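Gray Drawer Units – Frequently Asked Questions
Farina building, second floor
Maintained by Viola Benedetti. Last revised 1/27/23.

What does this page cover?

Use, loading and care of the gray two-drawer units that stand in front of the work stations. Tall lockers and key cabinets are covered on a separate page. Part numbers are from the Zamell parts list.

How is the unit laid out?

From top to bottom: a flat top, an open cubby, an upper drawer and a lower drawer. The cubby has no door and is not meant to have one. The upper drawer has a curved pull handle centered on its front.

What may be left on top?

Items in use during the day. A bowl and a water bottle are acceptable. Bottles without a cap are not, whether standing or lying down. Clear the top at the end of the day.
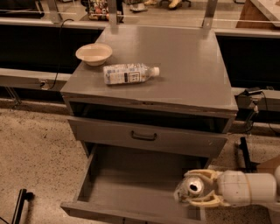

How much weight can the lower drawer hold?

The limit is 6 kg, spread over the floor of the drawer. The limit for the upper drawer is 4 kg.

Can beverage cans be stored in a drawer?

Sealed cans, yes. Use the lower drawer only. Stand them upright with the lid facing up and leave the tab accessible. A can stored on its side rolls when the drawer is moved, and the side walls are low. Opened cans go to the recycling point by the stairs and must not be put back in either drawer.

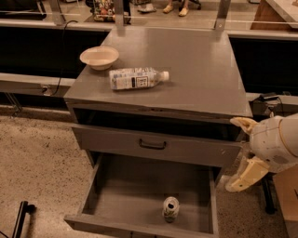
Can both drawers be open at the same time?

Open one at a time. With both drawers out and loaded, the weight sits forward of the base. There is no interlock, so the unit will not stop you.

The lower drawer does not close all the way. What should I check?

Remove the contents first and look for anything lying behind the drawer box. Paper and plastic film are the usual finds. Then close the empty drawer with one hand at the center of the front panel – pushing at a corner racks the box. If it still stops short, report it under part number 2766 (lower runner set). Do not plane or sand the drawer.

How do I load the lower drawer?

Pull it fully out before putting anything in. Set items down close to the drawer floor and then release them. Dropping a full can from the height of the top dents the can and marks the paint. Heavier items go toward the back.
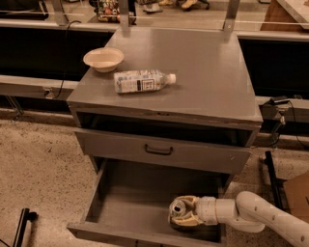 Lower drawer open, upper drawer closed.

The paint is chipped along the front edge. Is that a fault?

Scuffs, chips and light scratches on the front edge are normal wear and are not repaired individually. Units are repainted in September if they are on the list. Report a chip only if the edge is rough enough to catch a sleeve. For touch-up, use Iler gray, satin. Rub the spot down with 600 grit first, wipe off the dust and apply two thin coats.

How should the top be cleaned?

Take everything off, including the bowl. Wipe with a damp cloth and a little dish soap, then dry it. Scouring pads leave dull patches that show up under the overhead lights. For sticky rings from drinks, lay the damp cloth over the ring for a few minutes before wiping. 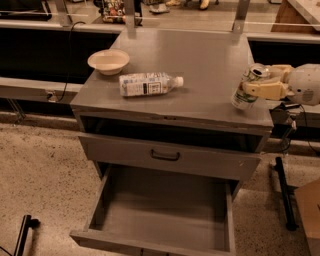

Do the same for the inside of the drawers, but wring the cloth out harder, and leave the drawer open until the floor is dry. The cubby can be dusted with a dry brush.

Can I move a unit?

Within the same work station, yes. Empty both drawers, close them and clear the top. Check for cables behind the unit before sliding it. Moves to another floor, or to the Rolham building, need a request form.

Where do I get a replacement handle?

From the parts shelf. Handles come with two screws. Old screws should not be reused.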